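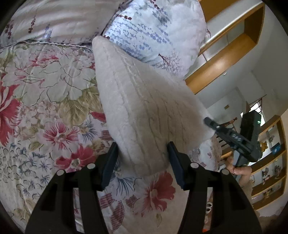

Esmont Bedding — Floral Quilt and Cushion Set

Product code 507
In stock — ships from the Letico warehouse

Full-size floral quilt, big blooms all over. Cream and sage-green peony type flowers with a thin dark outline, a few large crimson ones thrown in, smaller leaves and sprigs in blue, lavender and olive filling the gaps. Maroon-and-white striped band too. Busy pattern, on purpose. Hides creases, hides the odd tea drip as well.

Comes with one plush cushion, off-white, shaggy, long and tapered. Pillows and pillowcases sold separately, see further down.

What you get
1 quilt
1 plush cushion, filled
1 cotton storage bag with drawstring
Care card

Sizes
Single
Double
King — back in April, email us if you want to be told
The cushion is the same size whichever quilt you order.

Fabric and filling
Quilt: cotton face, cotton back, polyester wadding. 248 thread count on the face. Middling weight, fine on its own from late spring, goes over a duvet the rest of the year.
Cushion: polyester pile, hollowfibre inside. Cover does not come off. Sorry, we know, we get asked alot.

Washing
Quilt — machine wash at 30, gentle cycle, with nothing else in the drum. Wash seperately the first two times, the reds can run a little. Line dry if you can. Low tumble is OK for the single, the double needs a bigger machine than most people have at home, so launderette.
Cushion — sponge clean or hand wash. Squeeze, don't wring. Dry flat, then brush the pile up with a soft clothes brush while it is still slightly damp. Keep off radiators.
No bleach on either. Iron the quilt on the reverse, warm, no steam on the stitching.

Making up the bed
Pale pillows at the head, cushion in front, standing up with the wide end down on the quilt. Mixed prints are fine with this one — lilac sprigs, small blue patterns, grey-blue florals, anything on a white or very pale ground. Dark pillowcases fight with it a bit. Plain white if in doubt.

The cushion goes flat in the post. Give it a shake and leave it out overnight before deciding it's wrong.

Goes with
Rebelo pillowcase pair, sprig print
Rebelo pillowcase pair, plain white
Prarkurberg bed throw, sage
Prarkurberg underblanket, single and double only

Spend over 128 and delivery is free, mainland only. Islands and Northern Ireland, rate shows at checkout.

Returns
20 days from delivery. Unwashed, in the storage bag, with the care card. Cushion can be sent back on its own, we refund its share of the set price. Opened is fine, slept under is not.

Questions we get
Can I buy just the quilt? Yes, code 507Q, same colours.
Just the cushion? Not at the moment.
Is it reversible? Reverse is plain cream, so you can, but the stitching shows more.
Will the next batch match mine? Near enough. Each print run varies slightly in the greens — if you need two for twin beds order both together and put a note on the order so we pick from the same roll.
Does the cushion shed? A bit for the first week. Shake it outdoors before it goes on the bed.
Gift wrap? Not on sets, the box is too big for our paper. Pillowcases yes.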